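Jornell Underfloor Acoustic Mat (Tedesco range)

Price: $1790 per pallet
Availability: in store and for delivery

I've been selling flooring underlays long enough to have favourites, and the Jornell is the one I put down in my own place. We're upstairs, there's a couple below us with a new baby, and we had floating floorboards that made every dropped spoon sound like a car door. Jacinto Tovar, who does most of our installs, talked me into it and I'm very glad he did (he'll never let me forget it, either).

So what is it? It's a dense rubber and cork mat that goes between your subfloor and your finished floor. The rubber gives it weight and a bit of spring, the cork stops it squashing flat under the legs of a heavy bookcase. It's made for impact noise, meaning footsteps, chairs scraping, kids jumping off the couch. If your trouble is voices or the neighbour's telly coming up from underneath, it will take the edge off but you'd really want to look at the ceiling below as well, and I'd sooner tell you that now than have you ring me cross about it later.

What you can put on top

Floating timber, engineered boards, laminate and most click-together vinyl planks. For thin vinyl planks please check with whoever made them first, as some brands won't honour their warranty over a soft underlay. Tiles are fine too, but you'll need a proper tile bed over the mat, and you'll want the Tanel primer, which we also stock. Carpet goes over it beautifully, though you'd still use a normal carpet underlay on top.

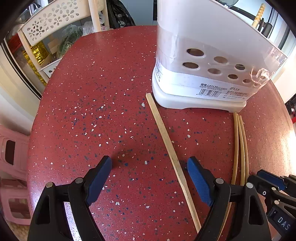
Laying it is easier than people expect! Sweep the subfloor, then sweep it again, and fill any dips deeper than 2 mm. Roll the mat out the day before if you can and let it relax in the room, especially in winter when it comes off the truck stiff as a board. Butt the edges together without overlapping and tape the joins. I used a sharp knife with a pile of spare blades and got through nearly all of them, so buy more than you think you need.

The one thing I'd really nag you about is the perimeter strip. It's a skinny foam strip that runs around the walls so your new floor never touches them. Leave it out and the sound goes straight into the wall frame and down to your neighbours, and you've spent all that money for not much. It comes with the pallet. Please use it. Trim it off level once the floor is down and hide it behind your skirting.

Living in a strata building

Most bodies corporate want paperwork before you lift a single board, and every building seems to have its own rules. We can email you the test report and the data sheet so you can send them in with your application. Do that early. Mine took ages to come back, and I had mats stacked in the hallway the whole time.

How it compares

People often ask me about the Andley foam underlay, which is a lot cheaper and sits on the next shelf over. It's perfectly good under laminate in a ground floor house, and I've sent plenty of customers home with it. For an upstairs flat I'd spend the extra.

Delivery and samples

A pallet holds 20 mats and it's heavy, so the driver will leave it at the kerb or in your garage, wherever the trolley can reach. He won't do stairs, sorry. Part pallets are pick-up only from the warehouse.

Samples are free, just ask for Fiorella Caputo at the front counter or drop us an email with your address. The current price holds for orders placed by 11th September. Colour is black with brown flecks, if that matters to you under a floor!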